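9월. 아침 7시 30분에 눈이 떠졌다. 창문을 열어 두고 잤더니 목이 조금 칼칼했다. 커피를 내리고 어제 남은 식빵을 구워 먹었다. 빨래를 한 번 돌리고, 미뤄 둔 카드 상자를 오늘은 끝내기로 했다.

상자는 이사 온 뒤로 책장 맨 아래 칸에 그대로 있었다. 보드게임 카드, 여행 가서 받은 엽서, 명함, 기한 지난 할인권이 다 섞여 있다. 게임은 두 종류다. 하나는 Veltwood이고 하나는 Runder인데, 카드 크기가 비슷해서 한번 섞이면 뒷면을 봐야 구분이 된다. 거실 바닥에 수건을 깔고 전부 쏟았다. 먼지가 꽤 나왔다. 상자 바닥에는 말라붙은 고무줄 조각이 붙어 있어서 손톱으로 긁어냈다.

Veltwood부터 골랐다. 설명서에는 카드가 114장이라고 되어 있다. 두 번 세었는데 두 번 다 111장이었다. 3장이 어디로 갔는지 모르겠다. 소파 밑과 책장 뒤를 봤지만 나온 것은 볼펜 하나와 동전뿐이었다. 없어도 게임은 되니까 더 찾지 않기로 했다. 모서리가 닳은 것은 따로 빼서 비닐에 넣었다. 비닐이 모자라서 나머지는 다음에 사면 넣어야 한다.

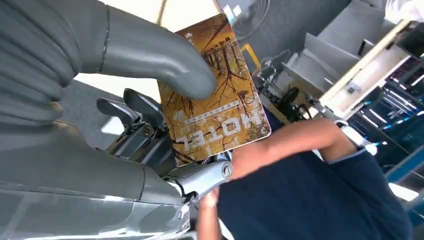 그림 있는 카드는 버리는 것 없이 다 두기로 했다. 게임 카드는 잃어버리면 다시 사면 되지만 이런 것은 한 장씩 모인 것이라 같은 것을 구하기 어렵다. 처음에는 크기대로 나눴다가 보기 안 좋아서 색으로 다시 나눴다. 푸른색이 제일 많고 갈색 계열은 얼마 안 된다. HOTEL이라고 흰 글자로 크게 찍힌 카드는 겨자색과 갈색 바탕에 잎 없는 나뭇가지가 뻗어 있는 그림이라 갈색 쪽 맨 앞에 두었다. 계절이 바뀌면 책상 앞에 세워 놓아도 좋겠다. 글자가 작은 것은 돋보기를 가져와서 읽었다. 돋보기 손잡이가 헐거워져서 나사를 조였다.

점심은 국수를 삶아 먹었다. 오이를 썰어 넣었는데 끝이 써서 반은 버렸다. 설거지하고 빨래를 널고 다시 앉았다.

오후에는 명함을 했다. 43장 중에 남긴 것은 몇 장 안 된다. Cilus에 다닐 때 받은 것은 이제 연락할 일이 없어서 거의 다 찢어 버렸다. 수선집과 치과 명함은 냉장고에 붙였다. 할인권은 전부 기한이 지나 있었다. Prokopenko 빵집 도장 쿠폰만 기한이 안 적혀 있어서 지갑에 넣었다. 도장 한 개만 더 찍으면 된다.

상자는 물걸레로 닦아 베란다에 말렸다. 두꺼운 종이를 잘라 칸막이를 만들었는데 한 칸이 좁게 나와서 엽서가 비스듬히 들어간다. 다시 자르려다가 종이가 없어서 그냥 썼다. 뚜껑은 잘 닫힌다.

저녁에 허리가 아파서 일찍 씻었다. 내일은 카드 비닐과 고무줄을 사고, 세탁소에 맡긴 바지를 찾아야 한다.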